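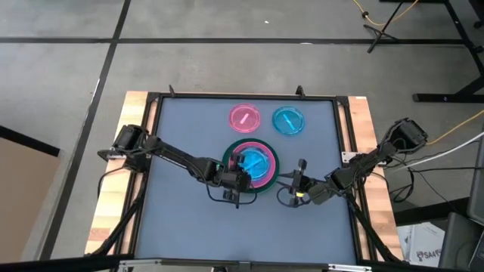

Who gets to vote for the president of a national orienteering federation? The clubs do, one vote each if they've paid their affiliation fee by the end of October, and the several thousand people who run about in the woods get no say beyond nagging their club secretary.

I've been asked this four times since the notice went out, so I'm doing a thread. Get a biscuit.

**2/** The meeting is on 4th December. It was going to be in the sports hall at Kusta, then it wasn't, then it was again once somebody found out what the hotel wanted for the tea urn. Doors open at nine. Voting is after lunch, which in my experience favours whoever is standing nearest the soup.

**3/** There are 147 clubs on the roll. To make the meeting legal you need 40 of them in the room or holding a proxy. Last time we scraped past that when two delegates were fetched back from the car park.

**4/** So if your club can't send anyone, please send the proxy form. It's one page. It has a box for the club stamp. No, I don't know why we still have stamps. Ours is in a drawer and says the name of a town we left in a boundary change.

**5/** Right, the candidates. There are two. I'll call them the President and the Challenger, partly out of fairness and partly because I have to share a minibus with one of them in the spring.

**6/** The President has been in the job for three terms. Under the old rules that was the limit. Under the new rules, passed at a meeting I attended and apparently slept through, the earlier terms don't count if they began before the rules did.

**7/** I've read that clause five times now. It's perfectly legal. It has the look of something written by a person who knew exactly how many terms they'd had.

**8/** In the President's favour: the accounts balance, the junior squad has a coach who gets paid, and we got the Pokolmont weekend. If you weren't there, 664 starters over two days on the best limestone in the country. I came fourth from last in my class and would go again tomorrow.

**9/** Against: the Pokolmont weekend also had nine toilets. I was in that queue long enough to read the entire constitution on my phone, and that's how this thread began.

**10/** The Challenger's manifesto is eleven pages long. Six are about mapping. I like maps as much as the next person who has been lost in a bog holding one, but six pages is a lot.

**11/** Pages seven to ten are better. Cheaper entry for under-16s, results up the same evening, and a proper answer on who owns the timing kit when a club folds. (At present the answer is "whoever's garage it's in".)

**12/** Page eleven is a photo of the Challenger on a hill. Nice hill.

**13/** The row everyone actually wants to hear about is the sponsor. Kinine, the drinks people, offered 3,000 a year towards the national league. In return they wanted their name on the league, on the bibs and on the control flags.

**14/** The board said yes to the league, yes to the bibs and then spent two meetings on the flags. The flags are orange and white. They have been orange and white since before I could read a compass. Kinine wanted a green stripe. In a forest.

**15/** The President was for taking the money and having a quiet word about the stripe later. The Challenger was for turning the whole lot down. Both of them have since explained to me, separately and at length, that the other one was being unreasonable.

**16/** My own view, since you haven't asked: take the money, leave the flags alone, put the green stripe on the minibus. It has plenty of scratches that want covering.

**17/** Someone's replied to say the Oláh Cup should be in here. Fair enough. For newer people, the Oláh Cup is the club relay, it's been run every autumn for longer than the league has existed, and the board wants to move it to May.

**18/** The reason given is the crowded calendar. The October weekend does clash with two regional races and the start of the cross-country season, so there's something in it.

**19/** But May is when the bracken comes up and when half our team has exams. The other half has hay fever. I've run relay legs behind a man who sneezed at every control and it was like following a very slow foghorn.

**20/** The Challenger would keep it where it is. The President says it's "under review". It has been under review for two years and I suspect the review is in a drawer with our stamp.

**21/** How the vote works, for those going. It's a secret ballot, paper, one slip for each club. If you hold proxies you get extra slips. The limit is three proxies per delegate, brought in after the year when one chap turned up with a carrier bag.

**22/** You need more than half the votes cast. With two candidates that ought to be simple, but blank slips count as votes cast, so it's quite possible for neither of them to win. Then you go again. Then there's a break. Then you go again and people start looking up trains.

**23/** If it's still stuck after three rounds, the chair of the meeting draws lots. I checked this one twice as well. We are a sport of people who spend their weekends making careful decisions against the clock, and the tie-break is a hat.

**24/** Three other things are being voted on and will be waved through at ten past five by people with their coats on. Please read them anyway:

- the affiliation fee goes up
- the disciplinary panel drops from seven members to five
- clubs would have to name a welfare officer

**25/** The third is overdue and I hope it passes without a murmur. The second I'm less sure about. Seven is a lot of people to get into a room, but five becomes three very quickly once someone has a cold and someone else is the accused's brother-in-law.

**26/** The fee I could argue either way. It's the price of a decent pair of socks per club, per year. Somebody will still speak against it for twelve minutes.

**27/** Which way is our club voting? We decide at our own meeting, in the pub, by show of hands, with the usual confusion about whether holding up a pint counts. I'm the delegate, so I'll vote how I'm told and sulk if need be.

**28/** I know how I'd vote if it were mine. I'm not putting it here. See earlier remark about the minibus.

**29/** Edit to an earlier post: I'm told it was eight toilets, one was locked.

**30/** And yes, you can come and watch even if you aren't a delegate. Members sit at the back and can't speak unless the chair invites them. Bring a cushion, the Kusta chairs are the folding sort. I'll post the result when there is one, signal permitting, or when I've got home and found my charger.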